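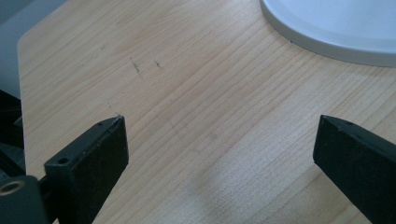 Call for Participants: Home Meals and Shared Tables

Oltano is looking for adults who eat at least one meal a day at home with someone else. We want to learn how people plan, cook and talk over dinner, and what changes when work hours change.

What you would do

Keep a food diary for 15 days. A form is provided, on paper or online. Write down what was served, who was there and when you sat down. Most entries take a few minutes.

Come to 2 interviews at our office on Dilta Street, one before the diary and one after. If you can't travel, we can do the second by phone.

Save your grocery receipts for the same period. You may black out anything you don't want us to read.

Who can apply

You must be 18 or older and live with at least one other person. Roommates count. You don't need to be a good cook – takeout and frozen dinners are fine. People who work nights or weekends are especially welcome. Only one person per household, please.

We can't accept anyone who took part in the October round, or current employees of Oltano or Hoten, which is paying for the study.

Payment

Participants receive $660 for completing all parts. If you leave early, you will be paid for the days you finished. Parking is free behind the building.

How to apply

Pick up a form at the front desk or ask us to mail you one. Tell us who lives in your home, your usual work hours and the best time to call. Forms must reach us by 2019-02-05. There are 10 places left in this group – we will keep other applications on file for the next one unless you ask us not to.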